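The Block Drawer, Emptied Out

I've been meaning to do a page about our wooden shapes and boards for months, and since it rained all of Monday I finally pulled the whole drawer out. This is a gallery page, so mostly it's me babbling a line or two about each thing and then moving on to the next one. If you got here from my Lurnden market post, hi! The puzzle trays are on the other page.

A little background for anybody new. We keep all the small sorting and stacking toys in the bottom drawer of the old Lisiner dresser in the den. It sticks in the summer and it's too deep, so everything migrates to the back and I forget what we own. When I emptied it I found a potholder, 12 loose beads and the lid to a teapot we gave away. I also found the yellow heart, which had been missing since January and was living inside a mitten.

The drawer, before

I won't pretend it was organized. The blocks were in with the crayons, the crayons were in with the train track, and there was sand in the corners from some beach trip I can't even place anymore. I ended up taking the drawer out to the porch and tipping it over the rail, and then I vacuumed it anyway.

The cloth bag

Everything used to live in a drawstring bag I sewed out of an old pillowcase. I loved that bag. The kids couldn't see into it though, so playing with blocks meant dumping the whole lot on the floor, every single time, at top volume. The bag is now for clothespins and seems happier.

The shapes

Now for the good part. My favorites are the geometric ones, in red, yellow, green and blue. I got them at the Bresik thrift store in a bread bag with a sticker price of $6, and I would have paid double just for the stars. They're the ones I always get out first because the colors are so cheerful, and because you can do a lot with them without building anything. You can sort them by color, or by shape, or just push them into little groups and decide who is friends with who (this is the main game at our house, and the friendships change hourly).

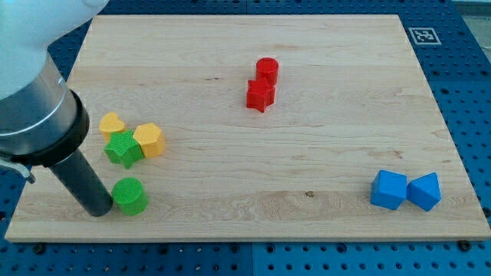 Red cylinder and star up top, the yellow heart back with its friends on the left, blues off by themselves. Pale board, blue table.

I like them best on a plain light board like that one. We tried a patterned tray for a while, one with lemons all over it, and the yellow pieces just vanished. On pale wood every color shows up, even in the evening when the den gets dim and I haven't gotten up to turn on the lamp.

The stars get the most attention. Little hands like the points, and a star is satisfying to line up against something with a flat side. They're harder to stack than you'd think, so they tend to end up on top of the tower or in somebody's pocket. I check pockets before laundry now.

The heart is the one everybody fights over. I've looked for another heart to match and haven't found one in a color I like, so for now we have a timer and a lot of discussion.

The hexagons are the quiet favorites — mine anyway. You can set one down, and then another, and they fit up against each other like bathroom tile. I want a whole set of just hexagons. If I ever see 30 of them in one bag I'm not even going to look at the price.

The boards

I'm picky about boards. A good one is flat, doesn't slide, and is big enough that two kids can work on it without bumping elbows. I like to see the grain, too. It gives you something to line things up with, and mine will happily run a whole row of shapes along a single streak in the wood.

We have 2 boards in regular use. One is a leftover shelf from the hall closet, sanded down, and the other came from the lumber bin at Trajkovski Hardware, where they let you dig through the offcuts if you ask. I sanded that one in the driveway and rubbed it with a bit of mineral oil. It took most of a Saturday nap time and I have zero regrets.

The color cards

These are just index cards I colored in with marker, one for each block color. You put the card down and the matching shapes go on it. They've been chewed, sat on and used as plates for pretend pancakes, and I've redone the green one so many times that it doesn't really match the blocks anymore. Nobody under four has complained.

The tracing book

On slow mornings we trace around the blocks in a cheap sketchbook. Cylinders are easy, hexagons are pretty easy, and stars come out looking like squashed bugs unless a grownup holds the block still. Some of the squashed bugs have been given legs and names. I'm keeping this book forever.

The drawer, after

I put in dividers made from a cut-up shoebox, with the shapes in the front section and the train track banished to the closet. The boards don't fit in the drawer so they stand up between the dresser and the wall. It has stayed neat for six days, which in this house is a record. The teapot lid is back in there too. I couldn't think of where else to put it.

A few things people asked last time

How do I clean them? Damp cloth, then a towel, then out on the windowsill. I don't soak anything.

Do I rotate the toys? Sort of. I put some away when I'm tired of stepping on them and bring them back when I feel guilty.

Where can you get the same set? I wish I could tell you! Mine came in a bread bag with no label. Try thrift stores and church sales, and look in the bins under the tables.

Next up is the play kitchen shelf, once I've found the other half of the wooden lemon.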